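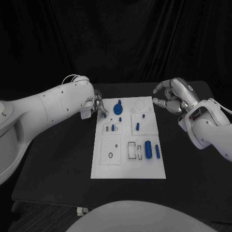 Zerrin Dönmez has made 206 boards, and she still draws the first version of each one with a pencil. "On the screen everything fits," she says. "With pencil I notice that my hand does not like to go there."

The boards belong to Fluketti, the small workshop she opened with Barış Ağca after both of them left a company which made drawer fittings. A board is a white sheet with thin outlines, and for each outline there is a part that belongs to it. There are pegs, cylinders, a gear, small plates. The task is easy to explain in any language: put the part in its place. I visited in June 2021, and we talked for most of an afternoon, with tea, and later without tea when the kettle was needed by somebody else.

I asked first about the blue. I expected a long answer about the eyes and contrast, but she only laughed. "Barış ordered the blue. We had one box of it and it lasted two years, and then people knew us as the blue ones." For a short time they tried orange. She still has the orange parts in a biscuit tin and did not want to show me them.

The gear is her favourite part. It has a toothed edge and a raised middle, and most people take it by the middle at once, so they do not look at the teeth. "Then they are angry that it does not turn with the other one. I like this moment. They have to take it out again and look at it properly." The small peg she likes less. It rolls, it goes under the radiator, and from all letters that come to the workshop the greatest part is about the small peg. They now sell it separately, in bags.

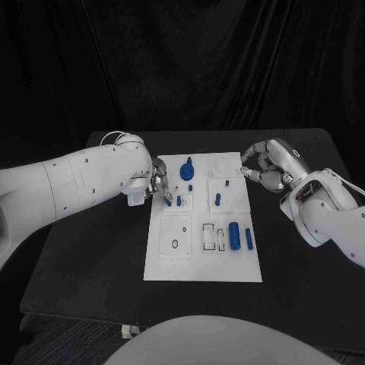 The question of how tight a hole should be has taken more of her life than she wants to admit. If the hole is too wide, the part falls in and there is nothing to learn. If it is too narrow, people push, and after one month of pushing the hole is wide anyway. She keeps a notebook with every fit they have tried – 489 entries, the last ones in the handwriting of Jyoti Shakya, who joined them in March and does the sanding and the measuring.

"Jyoti is stricter than me," she says. "She sent back my own part to me with a note. Too fat, it said."

Her tables are always dark and the cloth behind them is black too. I asked if this was a matter of taste. "A bit of taste, yes. But put a white board on a white table and look at it for three hours. You will not find the corner any more." At home she works on the kitchen table, which is yellow, and she complains about it.

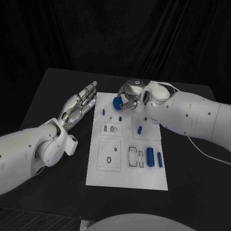
She is also careful about where the parts lie before one begins. In the earlier sets they came in a tray with a shape for each, and the tray had to go. People were matching the part with the tray in their memory and not with the outline on the board. Now the parts can stand on the board itself, in no special order, and the person decides what to take first. Almost everybody takes the biggest one. Zerrin takes the smallest, "so it is finished and I don't have to think about it".

The outlines became thinner over the years. On board number 103 they were as thick as a felt pen, and a buyer called Vainio wrote that it looked like a children's menu. She was offended for one week, then she changed the line.
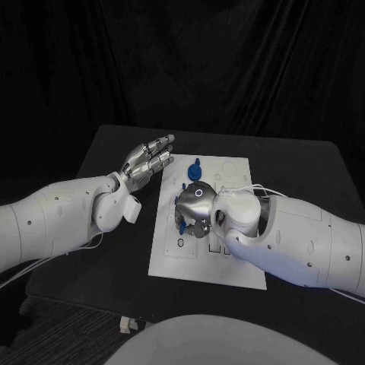 Līga Ozoliņš

Not everything has been solved. The two rectangles which are side by side on some of the boards are, in her opinion, too near to each other, and a person with big fingers will touch one part when placing the other. Barış wants to leave it so. "He says it is a good difficulty. I say it is a bad difficulty." They have had this conversation many times and I heard a short version of it through the open door.

I wanted to know what comes next. There is a round board planned, with the working name Ziltitz, which was a typing mistake and stayed. She showed me the pencil drawing. It has a large circle, and two small ones which she had rubbed out and drawn again so often that the paper was grey in this place.

"The large one is sure," she said. "The small ones I will move again tomorrow."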